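Miltell countertop blender, 800 W

Product page / Kitchen equipment / Blenders and food preparation
Supplied by Jatosance

Overview

The Miltell is a corded countertop blender for soft fruit, cooked vegetables, batters and cold drinks. It consists of a motor base, a transparent plastic jar with a handle and pouring spout, a metal blade assembly seated in the bottom of the jar, and a separate lid. The base is round and white. The lid is beige.

The unit is intended for staff kitchens, teaching kitchens and small cafés where batches are made one at a time. It is not rated for continuous service. For back-to-back batches, see the Říha floor-standing range.

Jar

The jar is molded in one piece with its handle and carries measurement markings on the wall. Read the markings with the jar standing on a level surface and the blade assembly fitted. Liquid held below the blade is included in the reading.

Pour from the spout side with the lid removed. The handle sits opposite the spout, so the jar can be poured with either hand. The plastic will haze over time if it is scrubbed with steel wool or a scouring powder. Use the soft face of a sponge.

Do not fill with liquids above 60 °C. Do not use the jar for storage in a freezer.

Base and drive

A black drive socket in the top of the base takes the coupling under the jar. Lower the jar straight down onto the base, then turn it until it stops. The motor will not start unless the jar is locked. If the jar rocks or sits high, lift it off and check the socket for dried pulp or seeds.

Rated power is 800 W. Run time is one minute on, two minutes off. After five cycles, let the base stand until the housing is at room temperature. A thermal cutout stops the motor if this limit is passed and resets without service after 20 minutes.

Setting up

Place the base on a flat, dry tabletop. Where two table sections are pushed together, keep the base fully on one section. Vibration will open the joint over a working day, and a base standing across it can walk.
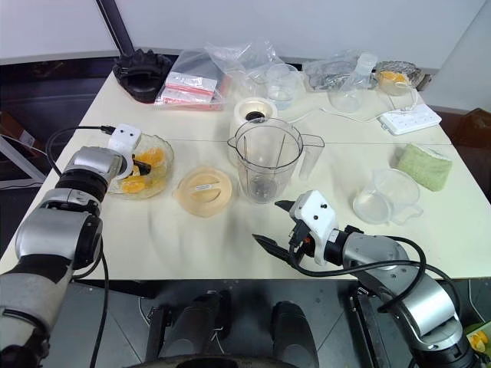 The cord should run behind the work area and never across the front edge. If the outlet is shared through a power strip, place the strip at the far side from the sink and keep it clear of the pouring position. Do not run a kettle or toaster from the same strip while the motor is on.

Unplug the base before lifting the jar to scrape down the sides.

Preparing fruit

Citrus should be peeled and split into segments before it goes in. Remove seeds where possible, as they pass under the blade and give a bitter result. Load the liquid first, then the fruit, then ice if used. Segments loaded dry tend to ride on top of the blade and leave an air pocket. If this happens, stop the motor, add a small measure of water and restart.

In a trial at the Bristberg teaching kitchen in August, Oľga Matoušek ran 132 batches of orange and carrot on one unit. One jar gasket was replaced during the trial. No other parts were changed.

Cleaning

Half fill the jar with warm water, add one drop of dish soap, lock it on the base and run for 20 seconds. Rinse and drain upside down with the lid off. Wipe the base with a damp cloth. The base must not be put under a tap.

The blade assembly unscrews from below for a full cleaning. Its edges are sharp on both sides. Refit it with the gasket flat side up and hand-tighten only.

Technical data

Rated power: 800 W
Jar material: transparent plastic
Blade: metal, removable
Recommended batch: about 700 ml
Duty cycle: 1 min on, 2 min off
Jar and lid dishwasher safe: upper rack only
Base dishwasher safe: no

Spare parts

Jar with handle, without blade
Blade assembly with gasket
Gasket, pack of two
Lid, beige
Drive socket, black

The drive socket is replaced from above with a flat screwdriver and has a left-hand thread.

Parts orders: Igor Bartoš, Jatosance spares desk
Technical questions: Miroslava Rusnák

Quote the serial number from the underside of the base with every order.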